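Print this post | E-mail this to a friend

Grippers, round three

Quick one tonight, it's late and I still have PLA stuck to my thumb.

So the handheld pair is finally a pair. Left one got done back in June and then sat in a drawer while I argued with the right one. Same files, same printer, same roll. Right one came out tight. Jaws would close and then not want to open again – you had to sort of flick it. Sanded the links, no good. Reprinted the links at 95 percent flow, better. Then Iñaki looked at it over coffee and asked if I had reamed the pivot holes or just pushed the bushings in with a vise. I had pushed them in with a vise. Ok.

Reamed them. Fine now. Two weekends for that.

Other stuff I changed since the last post:

Cable exit. Used to come straight out the back and catch on my sleeve. Comes out lower now and hangs in a loop. Still catches on the chair sometimes.

Marker plates. First ones were glued on. Don't glue them, you will want to take them off. Screws now, two each, short ones. I printed the dots on matte paper becuase the glossy stuff washed out under the lights here.

Weight. The left is 369 grams with everything on it, the right is a bit more and I don't know why. Wrist feels it after half an hour. Margarida tried them and said the grip is too fat for her hand, so a slim handle is next on the list.

Took the pair over to the shared space to try them at a real table, with a plate and a tray. Zulmira lent me the placemat (it's going back, I promise).

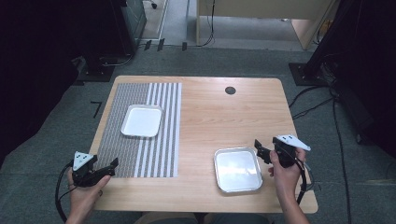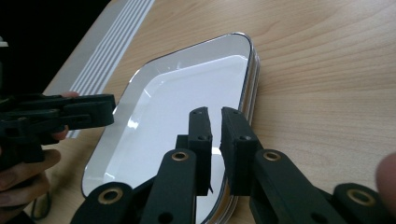

The plan for the first task is dumb on purpose. Plate goes from the placemat to the tray, one hand steadies the tray, other hand carries. Then back again. I want 500 good runs of that before I touch anything with a lid. At the pace I can keep up without getting sloppy that's a lot of evenings, so if anyone local wants to sit down and move a plate for an hour, write me. I pay in soup.

Things I'm not happy with yet. The fingers are bare plastic and bare plastic is slippery on anything glazed. Have some thin silicone sheet ordered, will cut pads and see. Also the tracking gets jumpy if I tip my wrist too far over, the plate turns away and the camera loses the dots. Tamás thinks a second plate at an angle would fix it. Maybe. More weight though, see above.

And the logging script, which I called Panddale for reasons I can't remember, dropped the right hand stream at sample 331 and just kept going without a word. Did it twice, same number both times. So that's a bug and not bad luck. Looking at a buffer I set to somthing silly months ago and forgot.

Files for the links are the new ones, if you grabbed them before this post grab them again. The handle is unchanged. Bushing holes are still printed undersize so you DO need the reamer, go slow, by hand, no drill.

Next time pads, and hopefully the slim handle if the printer behaves – the bed has been lifting at one corner again and I haven't had time to look.

Filed under: Workshop, Things With Motors (and some without)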